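Phosphate conversion coating

Phosphate conversion coating is a chemical treatment applied to steel parts before painting, oiling or cold forming. The part is placed in a dilute solution of phosphoric acid and metal salts, which reacts with the surface and leaves a thin crystalline layer bonded to the metal. The layer holds paint or oil well and slows the spread of rust from a scratch.

Types

Three types are in general use. Iron phosphate gives the lightest coating and is common on indoor goods. Zinc phosphate is heavier and is used under paint on vehicle bodies. Manganese phosphate is the hardest of the three and is normally oiled - it is found on gears and other sliding parts.

Process

A typical line has stages for cleaning, rinsing, coating, a second rinse and drying. Zinc lines add a conditioning rinse before the coating tank, which produces smaller and more even crystals. At the Clustis works in Vivthorpe, the coating tank holds 3000 liters and the conditioning tank 800 liters. Sludge forms in the bath during use and must be filtered out.

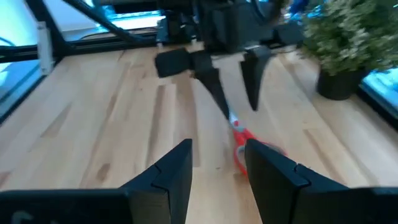
Ludger Bauerfeind disputes the value of a fixed schedule for bath changes, arguing that free acid should be tested every shift and the bath corrected in small steps. The Hoxha handbook takes the opposite view and calls for a full change after 400 racks.

Limits

The coating is porous and gives little protection if left bare. It breaks down under strong heat, and high-strength steels may need baking afterward to drive out hydrogen.

See also: Chromate conversion coating, Pickling, Bluing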